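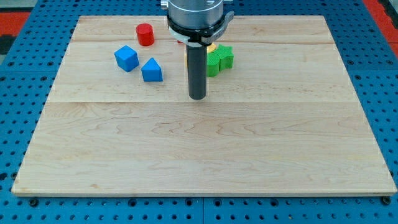
4. Evaluation of the Okesska Tabletop Kit

4.1 Kit and installation

The Okesska kit is sold by Clutano as a complete package for laboratories that wish to study planar pushing without building their own tooling. It contains an arm mount, a rod-type end tool, a set of shaped blocks, and a license for the Skoryk control software. The kit does not include an arm or a table. The version under review was the one offered in October, with the software updates available up to Apr 10, 2025.

Installation followed the printed guide. The guide allows 90 minutes for mounting and calibration, and our technical staff finished within that time on the first attempt. Most of the work lay in setting the height of the tool. The guide calls for the tip to be referenced to the surface at each corner of the work area, but it does not say what to do when the four readings disagree. We took the highest reading as the reference and added a fixed clearance. Clutano has stated that a later edition of the guide will address this point.

4.2 Work surface

The supplier recommends a flat, rigid surface and leaves the choice of material to the user. We used a light maple board made of planks joined edge to edge, placed on a perforated table. Figure 4 shows the tool over this board with blocks from the set, among them a red cylinder, a blue cube, a blue triangular prism, and a green star. The grain and the plank seams remain visible to the overhead camera, and we chose to keep them that way. A plain mat would have made block detection easier, but it would also have told us less about how the kit performs in an ordinary workshop.

Joints between planks were checked with a straightedge before testing. Pushes that crossed a joint were logged separately so that any effect on block motion could be examined.

4.3 Procedure

Each trial began with the tool raised and the blocks at rest. The operator selected a block and a target position in Skoryk, and the software planned a series of straight pushes. A trial was counted as complete when the center of the block came within the set tolerance of the target and the tool had returned to its raised position. Operators were not permitted to touch the blocks during a trial. If a block tipped over or left the board, the trial was stopped and recorded as failed.

A total of 919 trials were run. Of these, 214 used the star, which presents the tool with both points and recesses and was expected to be the hardest shape to steer.

4.4 Observations

The cube and the cylinder caused different kinds of trouble. The cube turned when contact was made away from the middle of a face, and the planner usually corrected for this with a short second push. The cylinder tended to slide off to one side of the rod on longer pushes. With the star, the result depended heavily on the first contact. When the rod settled into a recess, the block followed it closely; when the rod met a point, the block often rotated before it moved forward.

The view from a low camera was of limited use in reviewing these cases. As Figure 4 illustrates, the rod can hide part of the block behind it. The Plavoris add-on, which supplies a second viewpoint, was not part of the kit as tested and is considered in the next section.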